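# The Green Pot

Olumide Anozie had eaten lunch at his desk for 47 days when the green pot turned up. He kept a tally in pencil on the underside of a drawer, and he had no plans to stop.

The pot was electric, pale green, with a knob on the lid in the same color. It sat in the middle of the gray concrete counter at the end of the hall. There was a note taped to the wall that morning, and by noon the note was gone. Kayode Osagie had read it. He said it was signed by Ildikó Dudás and it said "Soup, Tuesday's rules."

"What are Tuesday's rules?" Olumide asked.

"No idea. I figured you'd know."

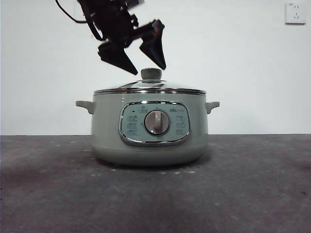
*The pot on the counter, lid on.*

Ildikó had retired in December. She used to cook for the whole floor, and she used to say a lid should stay down until the cook said so. Olumide called her at two o'clock.

"I didn't leave a pot," she said. "What color is it?"

"Green. Sort of gray-green."

"Mine was blue. I gave it to Benedek."

Benedek Oláh worked in the mail room. He said the blue pot was at home and his wife was fond of it. He walked up three flights of stairs to look at the green one. He bent down and sniffed near the rim.

"Onions," he said. "Maybe. I have a cold."

He went back down. Olumide stayed. He had 1,317 invoices from Hisby to enter before the end of the month, and he stood at the counter with his hands in his pockets and thought about his mother's kitchen. She had cooked beans in the dark, early, before anyone was up. He used to lie in bed and listen for the lid.

He pulled a stool over and leaned in close to the glass.

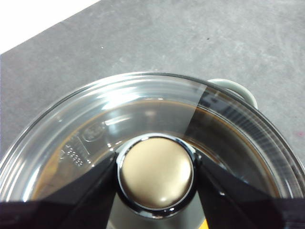 ## After Five

The liquid under the lid was dark brown. It could have been broth or tea. Olumide could see amber at the edge of it, where the light came through.

Kayode came by with his coat on. He had two bowls from the cupboard and a spoon sticking out of his pocket.

"Did she say we could?"

"It isn't hers."

"Then who do we ask?"

Olumide thought about it. He went back to his desk, opened the drawer, and felt around for the pencil. Then he shut the drawer, took his own spoon out of the cup where he kept it, and walked back down the hall. Kayode had already found a second stool.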